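Sterorthorpe Community Help: Research Methods and Reporting

Wrist camera views only: is a held-out tableware split enough to claim generalization?

Posted by Evaristo Barrera

I would appreciate guidance on a point of method before our group submits a report in May. We have trained a manipulation policy on tableware tasks by imitation, using 231 teleoperated demonstrations. The policy receives the wrist camera view and the joint positions. It has no overhead camera and no depth input. The tasks involve placing plates, cups and utensils on or off cafeteria-style trays.

For evaluation we ran 200 trials, divided equally among 4 conditions: the training layout, a shuffled layout, a layout with unfamiliar tableware, and a layout with both changes at once. Performance on the shuffled layout was close to performance on the training layout. Performance with unfamiliar tableware was noticeably lower, and most of the failures occurred during the approach to a plate rim.

The two views that follow are typical of what the policy receives. They come from the same setup. 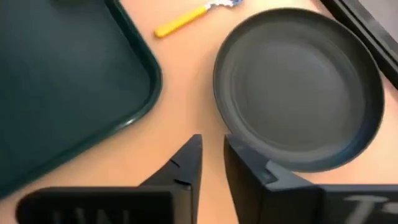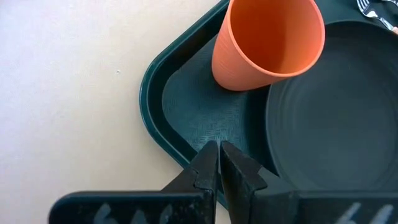 My co-author at Norkar wishes to state in the abstract that the policy "generalizes to new table settings." I am less certain. Our demonstrations were collected by the same two operators, and the unfamiliar tableware was selected by the same people who selected the training set. I have three specific concerns.

First, whether a shuffled layout should be described as generalization at all, given that every object in it was present in training.

Second, whether dark plates on dark trays should be reported separately. A gray-green plate against a green tray offers very little contrast at the rim, and I suspect that the combined success rate conceals this.

Third, whether trials in which the operator stopped the arm for safety should be counted as failures or excluded. There were 21 of these.

Any reference to accepted practice would be welcome. Our internal guidelines do not address the matter.

Reply from Skekel Methods Desk
2023-04-28

Thank you for the detailed account. Our comments are offered in the order of your concerns.

A shuffled layout is a legitimate test, but it should be named for what it changes. We recommend "position variation" for that condition and "object variation" for the unfamiliar tableware. The word "generalizes" may then be used in the body of the report with the relevant condition attached each time. We would not place it in the abstract without that qualification. A reader who sees "new table settings" will reasonably expect new objects, and your object result is the weaker of the two.

Contrast should be reported separately. Before doing so, please confirm that contrast was not tied to another factor. If the dark plates were also the widest or the deepest, a lower success rate could reflect the grasp and have little to do with vision. A simple table listing plate color, tray color, rim height and outcome for each trial will allow reviewers to judge this. If the factors cannot be separated in the existing trials, state that plainly and describe the effect as unresolved. A small follow-up with matched plates in two colors would settle it more quickly than any reanalysis.

You should also consider how much of the rim remains visible during the final part of the approach. With a wrist camera, the fingers themselves occupy the lower part of the view, and the contact area may be hidden at the moment it matters most. Failures of this kind are easily recorded as perception errors. Review the recordings and note, for each failed approach, whether the rim was visible when the fingers began to close. Two people should do this independently, without knowing the condition, and the report should give their level of agreement.

Safety stops should be counted as failures in the primary result. You may present a second figure with the stopped trials removed, provided that the rule for stopping was written down before the trials began. If the operators used their own judgment, the second figure should be omitted. In either case, report the number of stops under each condition. An uneven distribution would be a finding in itself.

Reply from tray_return

Count the stops as failures. We left ours out once and the reviewers sent the paper back. Cannot speak to the rest, we use a fixed camera.

Reply from Figueroa Lab Support

I agree with the Methods Desk on most points but would add one on the trials themselves. If all trials for a condition were run together, lighting and gripper wear may have changed between conditions. Please check the log times. Where the conditions were run in blocks, this should be listed as a limitation, and any follow-up should use a mixed order prepared in advance.

On the abstract, the following wording may be acceptable to your co-author: "The policy tolerates changes in object position and shows reduced performance on unfamiliar tableware." It is less attractive, but your results as described would support it. I would also mention the two operators in the data collection section, together with the number of demonstrations each of them provided.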